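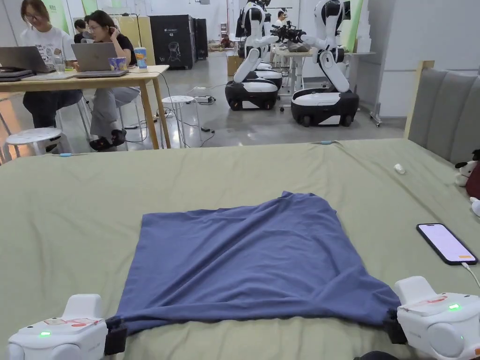 Fig. 1. Cloth work on the bed: one gripper on each near corner.

Looking after a pair of hand-held grippers
Notes for session 4, Plerkthorpe short course in practical automation
Kavinda Navaratnam, revised July 24, 2023

Hello again! These notes go with the bench session, so bring them along and scribble on them. Last time we talked about planning a cloth task. This time I want to stay with the grippers themselves, how we set a pair up before a run and what we do when one of them starts misbehaving (and one of them will, usually the left, though I can't prove it).

Look at Fig. 1 first. Both jaws have a near corner, and there's a green light showing on each housing. I like to see two greens before I let anyone touch the cloth. You'll also notice the wrinkles running out from the gripped corners towards the far side. Cloth is a lovely teaching material for exactly this reason, it shows you where the pull is going.

Before you start

Wipe the jaw faces with a dry lint-free cloth. Fluff builds up faster than you'd think, especially with anything towelling, and a fluffy jaw lets go early. Don't use the blue spray, that's for the benches.

Open and close each gripper 16 times with nothing in it. Listen as well as look. A healthy one makes the same soft sound every time; a tight one has a little scratch near the end of its travel. Write down which end you heard it at, open or closed. Iida Peltonen will ask you.

Then do the paper test. Close the jaw on a strip of ordinary printer paper and tug it gently, straight back. It should hold. Now turn the strip sideways and tug again. If it slides out one way and holds the other, the pads are worn unevenly, so change both of them. I know it's tempting to swap only the bad one!

Zeroing the pair

Do this with both grippers switched on and lying on the bench, jaws fully open. Start the Prelex logger, press zero for the left, wait for the reading to settle, then do the right. Close both and compare. On our scale a closed jaw ought to read 86 or a touch above. If the two sides disagree by more than three, stop and zero again from the beginning. If they still disagree, it's a loose pad screw nine times out of ten, and you can save yourself a long afternoon by checking that first. I didn't, in January, and took a perfectly good housing apart on Peter Vávra's desk.

Changing the pads

We change them after roughly 3000 closures, or sooner if the paper test fails. Power off first, please. Back the two screws out evenly, half a turn each, and keep them in the lid of the Dremenano tin so they don't roll away. Lift the old pad off, clean the seat underneath and press the new one in from the fingertip end. Screws back in by hand, then snug with the short driver. Snug is enough — Vendula Slanina has drilled out more stripped threads than she'd like, and she keeps the short driver on a string for that reason.

Zero the pair again afterwards. A new pad is thicker than a worn one and your old zero is no good.

When the cloth slips

Check how much fabric is in the jaw before blaming the gripper. A tiny pinch right at the hem often pulls out, and a good gather holds much better. Next, are you lifting with both hands at the same speed? If one side keeps losing its corner, swap the grippers over and try again. A fault that moves with the gripper belongs to the gripper. A fault that stays on the same side is probably your wrist (mine, usually).

For next time

Read chapter two of the Lukáč booklet and bring a filled-in check sheet for one pair. Clyde Castellanos has the spare pads and will sign them out to you in twos.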